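27 June

2020-06-27

I did not sleep well, so I write this early, before the others are awake.

Yesterday evening there was an accident at the crossing by the Skoryk garage, where the road from Watley comes down the hill. I did not see the moment itself. I was in the kitchen with the window open and I heard brakes, then a sound like a big cupboard falling, and after this a car horn that did not stop. I put my shoes on the wrong feet and had to change them at the door.

When I came down, a small blue car stood sideways with its nose against the post of the traffic light. The second car, a grey one, was on the grass on the other side. The man from the grey car was already out and walking up and down with his hands on his head. In the blue car was a woman, and it took me a moment to understand that I knew her. It was Corina Auer from the pharmacy. She looked at me and said my name quite normally, as if I had come in for tablets.
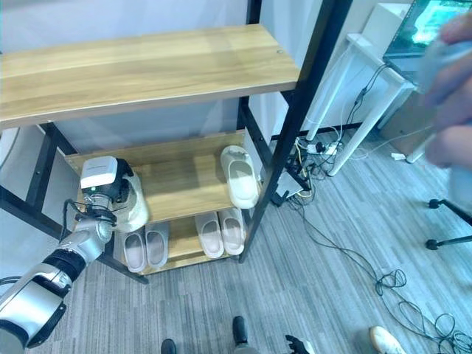

I did the first aid course in October with Mimoza Leka, and I remembered less of it than I had hoped. I remembered that you do not pull a person out if there is no fire. I remembered to switch off the engine. I told Corina not to turn her head and she turned it at once to ask me why. So I got in behind her and held her head with both hands, the way Mimoza showed us, and I stayed like this until the ambulance came. My arms were shaking by the end. I did not know that a head is so heavy.

Uriel Jaramillo came out of the garage with two cones and stood in the road waving the traffic round. Some drivers were angry with him. One man opened his window to say that he had a train. Uriel only pointed at the other street with his whole arm and did not answer.

The police arrived after the ambulance. The officer was young and polite and asked me to spell everything. She wanted to know what colour the light was when I heard the brakes, and I had to say I could not tell, I was in my kitchen cutting onions. She wrote down the onions also, I think. She asked if the light had been faulty before. I said yes, in the spring it stayed red for so long that people turned their engines off. I reported it then to the council by telephone and I got a number, which I still have on the calendar: 1817. She copied it.

The man from the grey car says his light was green. Corina says hers was green. I believe both of them, and this is what kept me awake. The limit on the hill is still 90 until the last bend, and from there you have perhaps the length of our building to slow down. We signed a letter about it two years ago. Yatziri Alvarado collected 1192 names, going from door to door with a clipboard in very bad weather, and we received a reply with thanks. 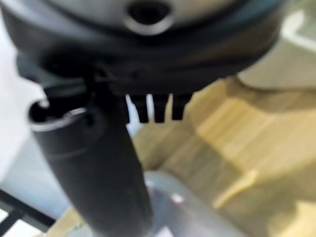 Hongjun Jin

I was called for breakfast and now I continue.

Yatziri telephoned at eight. She has a cousin at the hospital and had heard that Corina has a broken wrist and a broken rib, and that she is complaining about the soup, so she must be more or less herself. They will keep her until the doctor is happy with the pictures of her neck. I was so glad that I had to sit down on the stairs. I had been thinking all night that perhaps I held her wrongly.

Mimoza came by afterwards and I asked her to tell me truthfully. She made me show her on a cushion. She said my elbows should have rested on the back of the seat, then the arms do not get tired, and apart from this it was fine. She is going to do the course again if there are enough people, and I said I would repeat it. I would like to be less surprised the next time, although I hope there is no next time.

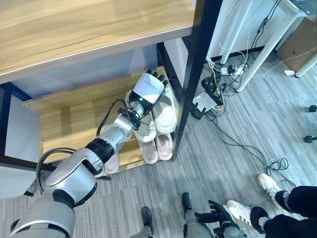
At midday I walked to the crossing. The post is bent and has plastic tape around it, and the lights are switched off on all 4 sides. There is a temporary sign to give way, but it is standing where the hedge hides it. I moved it one metre. I am not sure if this is allowed. Uriel saw me from the garage and said nothing, and later he came out and put a heavy stone on its foot.

There was still some glass by the kerb. I went back for a brush and a bucket, and a lady I do not know held the bucket for me. She told me that she drives down that hill every morning to her work and always brakes early, and that the cars behind her always use the horn.

This afternoon I will write to the council again, with the old number on top. Yatziri wants to read it first because she says I am too polite in English. I have also to bring Corina her glasses, which were under the seat and which the officer gave to me in a paper bag. One of the arms is loose, but I have a very small screwdriver somewhere and I will look for it before I go.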